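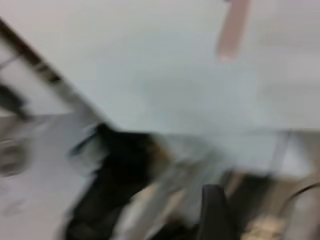 Mugs, spoons and a pale benchtop
Household tips, posted Aug 24, 2021

I've had a white-topped table for 16 years and drink black coffee at it most mornings, so a fair bit of what follows was learned the slow way. Some of it came from readers after the November column on tannin stains, and I've noted where I disagree with them.

Stirring

Most rings and dribbles on a light table come from the spoon. Stir slowly, with the tip of the spoon near the bottom of the mug, and keep clear of the walls. Scraping a metal spoon round the inside of a glazed mug leaves grey lines. They look like scratches but are mostly metal rubbed off onto the glaze, and a dab of bicarb paste will usually shift them.

Before lifting the spoon out, hold it still over the mug for a moment and touch the back of the bowl to the rim. Then put it on something. A saucer is fine, so is a folded tea towel. A spoon laid straight on the table leaves a small brown oval that dries faster than you'd think.

Don't leave the spoon standing in the mug if you're going to carry it. The long handle catches on a sleeve and over it goes. If you must walk with it, hold the handle against the rim with your thumb.

How full

Fill to a finger's width below the rim. In a big mug that still gives you plenty, and there's room to stir and add milk. My everyday mug takes 200 mL at that level, which I measured once with a kitchen jug so I'd stop overdoing the instant.

Barrel-shaped mugs, the ones that are wider down low, are steadier than tall straight ones and slosh less when bumped. They're harder to dry inside, though. Push a corner of the tea towel right down and turn the mug, not the cloth.

Spoons with coloured handles

Check what the handle is before it goes in the dishwasher. Plastic and resin handles are often glued to the metal, and hot cycles loosen the glue. I lost 4 out of a set that way before I went back to washing them by hand. Don't soak them overnight either. Water gets in at the join and you'll see a brown line there after a while.

If a handle has started to wobble, dry the spoon for a full day somewhere warm, then use a food-safe two-part glue and leave it alone for as long as the packet says. Bin it if the handle has cracked. Cracks hold old food and you can't clean them properly.

Pale handles pick up colour from tea, turmeric and tomato. Bicarb and a damp cloth will lighten it. Bleach dulls the surface, and after that it stains worse.

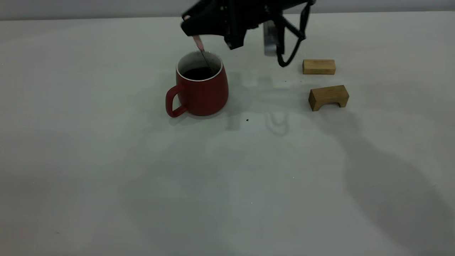 Coffee left sitting in a mug is the next thing. An hour does no harm. Overnight it leaves a tide line just under the rim, very plain on a white lining and hardly visible on a dark one. Half a teaspoon of bicarb, a splash of warm water, rub with your fingers, rinse. For older lines use a denture tablet in warm water and leave it while you do something else. Adebayo Nwosu wrote in to recommend salt and half a lemon. It works, but check the outside of a deep-coloured mug first - cheap decoration can go cloudy with acid.

Marks on the table

Coffee wiped up straight away needs only a damp cloth. Dried rings want a wet cloth laid over them for five minutes, then a wipe. Scrubbing powder takes the shine off laminate and the patch will show every time the light is low. On painted timber use washing-up liquid and very little water.

Heat marks are a different problem. A cork mat or a tile with felt on the underside will save you the trouble. Offcuts of timber do well too if you sand the bottom face and rub in a little mineral oil. Keep a couple of small pieces on the table and you'll use them. Kept in a drawer, they stay in the drawer.

Wooden bits and pieces

Small raw timber things left near drinks soak up spills through the end grain. Wipe them and stand them on edge so air gets to both faces. Flat on a wet table they cup, or leave a yellowish stain underneath. A light sand with the grain brings most of them back.

Clearing up

I do the table last, after the mugs are washed, with a second cloth kept only for that job. Rinse it in hot water, wring it hard and hang it over the tap. Cloths left bunched in the sink smell by the next day, and then so does the table.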